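Open Day at the Palamarchuk Stone Yard

So I've been threatening to replace our kitchen counter for years, and my husband Radek has been successfully ignoring me for just as long, and then a flyer came through the door for the December open day at the Palamarchuk yard in Tredwood. Free entry, soup, see the big saw. He read it twice. I think it was the saw that did it.

It's 93 miles from us to Tredwood, which looks like nothing on a map and is a very long way when the heater in your car only works on your feet. We left at 8 and got there just before the first tour, with one stop for gas and one for a donut that I regret (stale) and would probably buy again. Parking is in the gravel lot behind the yard, down past the feed store. Follow the cars, ignore your phone. Ours wanted us to drive into a creek.

You check in at a trailer, sign a form saying you'll keep your fingers to yourself, and get a hard hat and some earplugs. They had run out of small hats so mine sat on my eyebrows all morning. Closed-toe shoes only, and they do mean it! A woman ahead of us in cute little flats got sent back to her car and came out again in gardening boots.

Our group was 18 people and our guide was Segundo Condori, who has been cutting stone since he was in high school and talks with his hands so much that I kept stepping backward. He started us out in the slab yard, in the wind, and I won't lie, I was cold and a bit grumpy for the first few minutes. Then he splashed a bucket of water over a slab of something that I would have called plain gray, and it went green and gold all over with these long smoky streaks in it. The whole group made the same noise. He said that's the trick to shopping for stone outdoors: take a spray bottle and get it wet, and you'll see more or less what it's going to look like polished. I've written that down and now so have you.

I learned that marble and granite aren't even slightly the same thing, which I'm sure everybody else knew. Marble is the softer one. It scratches, and anything sour (lemon, vinegar, wine, tomato) will take the shine off and leave a dull spot. Sealing it helps with stains but does nothing for the dull spots. I asked Segundo if he'd put marble in his own kitchen and he said he has, and it's covered in rings, and he likes them. Radek gave me a look. I know that look. It was the look of a man thinking about how I cut limes.

Most people wanted to talk about white marble, and there was plenty of it, but the one I fell for was a dark brown they sell under the name Clalell. In the slab yard it looked like wet bark, and under the lights indoors it's much warmer, almost like strong coffee when you hold it up to a window. I must have gone back to it four times. The samples are little squares, and you can carry them around and hold them against things, so I held one against my coat, my bag, Radek's hair and the wall of the restroom. 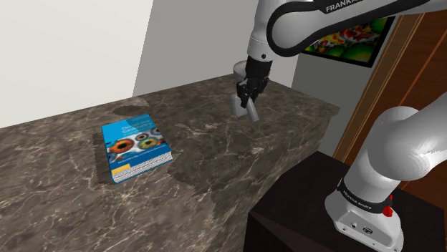 My worry with dark stone had always been crumbs. I grew up with a black counter and my mother wiped it down so often she wore a path in the linoleum. One of the finishers, Hnat Sydorenko, told me the really solid blacks are the worst for that and that a brown with some movement in it hides a lot more. Flour will still show. Toast, he said, you could lose for a week. He also talked me through the different finishes: polished is the shiny one, honed is the flat matte one, and there's a brushed one that feels a little like the skin on a pudding (my words, he looked hurt). Honed hides the lemon spots better but shows greasy fingerprints, so you're really just picking which mess you'd like to look at.

OK, the saw. The saw is enormous. It lives in its own shed with a drain down the middle of the floor and it runs under a curtain of water the whole time, so what you mostly see is spray and what you mostly hear is a long wet scream. Earplugs in, please. We stood behind a yellow line while they took a strip off the end of a granite block, and it went so slowly that two little kids in our group lost interest and started playing a game with their hats. Radek didn't lose interest. Radek would be there still. He asked about the blade, and what happens to the water (it goes to a settling tank, the sludge sinks, the water goes around again), and then what happens to the sludge, and at that point I went to find the soup.

The soup was in the old boiler house, made by Pylyp Antoniuk, who works in the office the rest of the year and is completely wasted there. Beet and white bean with a spoonful of sour cream, and rye bread from Prestier, the bakery on the main street in Tredwood. I had two bowls. There was also a table selling offcuts, everything from coaster size up to a good pastry board, and if you go next year then go to that table FIRST. By the time I'd finished my second bowl all the round ones were gone. I got a rectangular piece of pink marble for rolling out dough and a wedge of green something that I bought purely to have. Nine dollars for the two! I'd have paid that for the pink one alone.

After lunch there was a talk by Vsevolod Symonenko on measuring up a kitchen, and I nearly skipped it, and I'm so glad I didn't. Here's what stuck. Walls are never straight, so they make a template from your real cabinets after the cabinets are in, and anybody who quotes you a final price off a sketch is guessing. Think about where the seams go before you fall in love with a pattern. Ask to see where on your slab each piece will be cut from, and if there's a streak you love, say so, or it could end up as the hole for your sink. An overhang for stools needs support under it. And a slab can weigh up to a quarter ton (!), so measure your front door, and your hallway, and the turn at the end of your hallway. We have a terrible turn at the end of our hallway. I could feel Radek cheering up.

He also spent a while on floors, which I hadn't thought about at all. People choose the counter on its own and then get it home and find it's fighting with the wood under their feet. Ours is an orange-ish pine that came with the house. He's a big fan of a brown stone with a red-toned floor and says people are scared of it for no good reason, they go running for gray and then wonder why the room feels like a dentist's. I'd been all set to ask about gray. I kept my hand down.

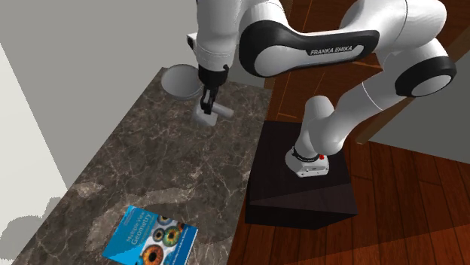

Dark brown marble beside reddish-brown planks.

A few practical things, in case you're thinking of going. The tours run all day but the saw stops at lunchtime and stays stopped, so come in the morning if somebody in your party is there for the saw. The ground in the slab yard is rough and there were a couple of people with strollers having a miserable time of it. There's one restroom and the line is what you'd expect. Cash only for the offcuts, card or cash for soup, and dogs have to stay in the car, so leave them at home. Prices for full slabs aren't posted anywhere. You have to ask, and they were nice about it, and nobody chased me with a clipboard, but I do wish they'd just stick a number on things. I got a rough quote for the Clalell and I'm not going to type it here in case Radek reads this before I've found the right moment.

We stopped at Prestier on the way out for a loaf to take home, and they'd sold out of the rye (of course they had, it was all in the boiler house), so we ended up with a poppy seed roll that didn't make it to the highway. It got dark early and it rained on us the whole way back, and the feet-only heater did its thing. Radek talked about the settling tank for a good part of the drive. He thinks we could do something like it with the rain barrels.

The little brown sample square is on our counter now, next to the toaster. I've moved it twice to see it in different light. The pink slab is in the fridge getting cold for pie crust, and I still have no idea what to do with the green wedge. Right now it's holding the pantry door open.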